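Casual Proofreader, Prollcombe Local

Prollcombe Local is looking for a casual proofreader to work on the printed newsletter, starting in February. The newsletter goes to 2000 letterboxes in Prollcombe and Frimpong, and another 504 copies are left at the library and the Fota Street shops.

The work is eight hours per issue, spread over two evenings. You will read page proofs for spelling, dates, phone numbers and names, mark corrections on paper or in a PDF, and check them again before the file goes to the printer. We use the Macquarie Dictionary and our own style sheet - it runs to four pages and you will be given a copy.

You will need good written English, a neat eye for detail and your own computer. Some experience with newsletters, school magazines or council notices would help. Formal qualifications are not required. Students and retired people are welcome to apply.

Pay is $211 per issue plus super. Most of the work can be done from home, but the final check is done at our office from 5.30 pm.

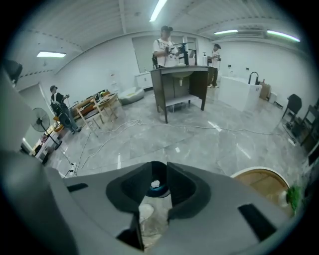
To apply, send a one-page letter and the names of two referees to Aicha Benmoussa, Editor. Applicants on the short list will be asked to correct a sample page, which takes half an hour. Questions about hours or pay can go to Abdelghani Younis at the front desk - mornings are best.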